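Skip to checklist
Studavholm Work Rooms — Table and Bench Inspection
Area: Room 4, white table and rear counter
Inspector: Gaurav Mishra
Period: March
Form in use since the Hotow move. Mark each line OK, ACTION or N/A. Comments are required for ACTION.

1. Table surface
1.1 Top level and stable under hand load — OK
1.2 Surface free of cuts, burns and raised edges — OK
1.3 Surface free of debris — ACTION. Small dark specks scattered on the top. Wipe down at end of session.
1.4 Table height 70 cm, matches label — OK

2. Items on table
2.1 Items lie flat and clear of the table edge — OK
2.2 Boxes and packaging sound — ACTION. Smartphone box has chips and scuffs along edges and corners, pale material exposed. Acceptable for handling. Replace if a corner opens.
2.3 Box contents recorded on the Sira sheet — ACTION. No entry found under item 47.

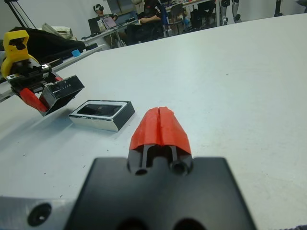
Item 2.2. Smartphone box on table, wear at borders.

2.4 Wrapped items: tape intact, no lifting ends — ACTION. The black rectangular block is wrapped in glossy tape and the surface is scuffed, with white specks. Check the tape ends by hand before next use. If any end lifts, rewrap the whole block; do not patch.
2.5 Wrapped items labeled — ACTION. Add an item number. The lighter strip on the top face is to be left uncovered.

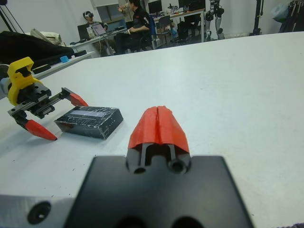
Items 1.3 and 2.4. Taped block lying flat on table, counter at upper left.

3. Counter and surrounding area
3.1 Counter clear of loose items — ACTION. Black pile (fabric or equipment), beige cloth bag and a small blue object on the counter. Sort and return to the Vishwakarma shelving.
3.2 Stands upright, feet fully spread — OK. Black tripod stand checked by hand.
3.3 Walkway behind table 3 ft minimum — OK
3.4 Cables secured at desk — OK, retaped at 4 p.m.

4. Comments
Items 1.3 and 3.1 were also open on the previous sheet. Box wear under 2.2 is new to the list — no earlier entry to compare against. Close 2.3 first, as the Sira sheet goes out at month end.

Signed: G. Mishra
Copy to: Room 4 binder, Studavholm front office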